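Vulau open day, shelf restocking demo – notes and questions
Forum: Mobile manipulation > Events and site visits
5 replies

gantry_left
Went to the Vulau open day in July. The restocking cell was the one I wanted to see. Cuvel supplies the planning software, Skastell did the integration. The handout claims 128 product types and 2,905 placements logged since spring. It does not say how many were retried. Did anyone else go, and did you get a cycle time?

torque_ripple
I was in the afternoon group. They would not quote a cycle time. The presenter said arm speed was capped for visitors and gave 800 mm as the working reach. Grip force was not on the handout either.

pallet_jack
Chip tubes are an easy choice for a demo. Same diameter, stiff wall, hard lid. Show me bagged rice and I will pay attention.

gantry_left
Partly agree. Tubes roll and they tip, so placement is harder than the pick. A tube that goes in at an angle takes up more shelf than it should, and the next one has less room. Boxes have the same problem to a lesser degree.

deadband
Disagree with pallet_jack. The pick is only easy if the grasp height is right. Too close to the lid and the bottom end swings into the shelf edge. Too low and you have no clearance over the strip. I asked the Skastell engineer and he said grasp height is set per product, by hand. For 128 types that is a lot of hand work.

torque_ripple
Van Wyk had a fixed-base version two years ago with a list of 100 products, also set by hand. Legs add reach along the aisle but I did not see them used for much. My one usable shot is below, red tube gripped at the middle, upper shelf behind it. Note the lean on the four tubes to the right of the gap.

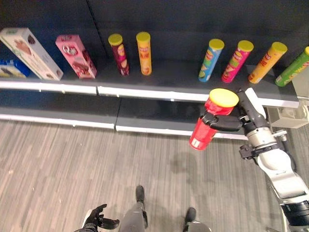
Related threads
Grasp height tables: by hand or learned?
Van Wyk fixed-base cell, spare parts
Bagged goods, suction or fingers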